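Carb jetting after exhaust swap, small scooter
Forum: Scooters and Small Bikes > Engine and Fuel 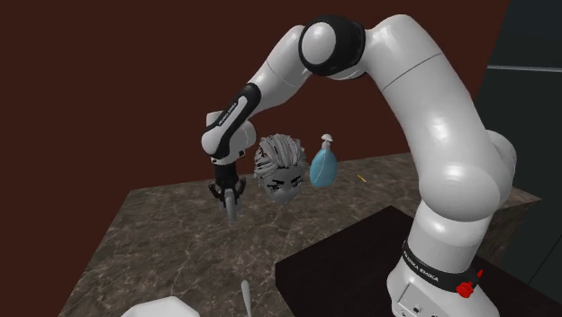
Original post

gearlash_tom
Fitted a Trommont free-flow exhaust on my 100 cc scooter. Stock airbox, stock carb. Since then it hesitates between quarter and half throttle and pops on decel. Plug is pale. Went up one size on the main jet, no change. Is the Lestwood jet kit worth buying or do I keep going up on the main?

Replies (5)

idle_circuit
Main jet does very little at quarter throttle. That range is needle and slide. Raise the needle one clip position and put the stock main back in until the midrange is sorted. Check the header gasket too. A leak there will cause decel popping on its own.

Histness
Disagree on going back to the stock main. With a free-flow pipe it will be lean at full throttle, and a long uphill is a bad place to find that out. Leave the larger main in and move the needle.

idle_circuit
Fine, as long as he changes one thing at a time. Two changes and the plug reading tells you nothing.

wet_clutch_88
Some of these carbs have a fixed needle with no clip grooves. If yours does, shim it with a thin washer, 0.5 mm to start. The Lestwood kit has an adjustable needle but the mains are numbered differently from stock, so don't compare sizes directly. I would also look at the variator. My pipe moved the power up the range and the stock rollers bogged it in the same spot.

gearlash_tom
Needle is fixed. Shimmed it 0.5 mm, kept the larger main. Hesitation mostly gone. Found soot at the header flange, so new gasket ordered from Gebreyes. Odometer is at 1316 km if anyone wants to know when I did this. Rollers are stock and will stay stock for now.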